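Subject: Re: [blocks-list] Cubes for the spring sessions: quantities and table surfaces
From: Revathi Pinto
To: Members of the list
Date: December 19, 2021

Dear colleagues,

I write in reply to the message from Ginette Rolland concerning the small cubes used for the elementary stacking exercise. The relevant part of her message is quoted first and my answers follow.

Ginette Rolland wrote:
> The Vokmont centre wishes to place its order before the
> holiday closure. We should be grateful for guidance on
> three points. Are two colours still considered sufficient
> for the first exercise? Is a printed mat required under the
> cubes, as it was under the former instructions? Lastly,
> must the upper cube be square with the lower one for the
> stack to be recorded as complete?

On the first point, two colours remain sufficient. The Chacko catalogue continues to offer the pastel range, and centres may choose any pair from it, provided that the two can be told apart easily under ordinary room lighting. Boxes contain 36 cubes. Centres holding stock from the previous order are asked to use it up before requesting more.

On the second point, the printed mat is no longer required. The exercise may be set out directly on a plain, matt table top. Where two tables are pushed together, both cubes should be placed on the same table and well clear of the join. Glossy tops should be avoided, and the Trindomden centre has been advised to cover its own with plain paper.

On the third point, the upper cube need not be square with the lower. A stack is to be recorded as complete if the upper cube rests on the lower one and has been released. A slight turn or overhang is acceptable and should be entered in the remarks column only. Centres which have been marking such stacks as incomplete need not revise their earlier sheets.

The revised instruction sheet will be issued by the Vimari office in March. Until then the present sheet remains in force, subject to the changes set out in this message. Orders should reach me in writing, stating the number of boxes and the delivery address. Orders above 100 cubes must also carry the signature of the head of centre.

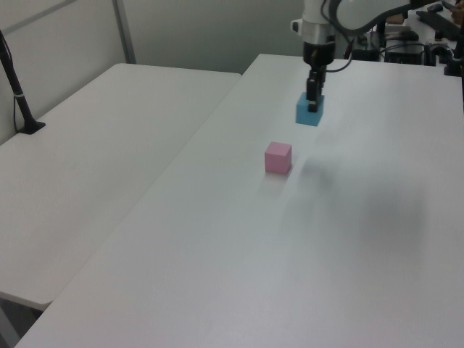
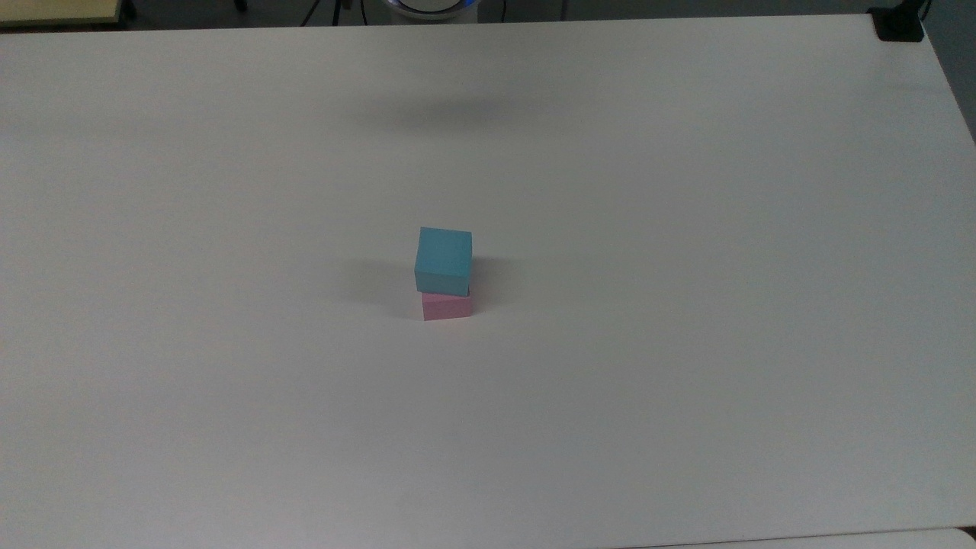
Blue and pink blocks on a white table top: set apart in the first view, stacked in the second with the blue uppermost.

Yours faithfully,

Revathi Pinto
Teaching Materials, Vimari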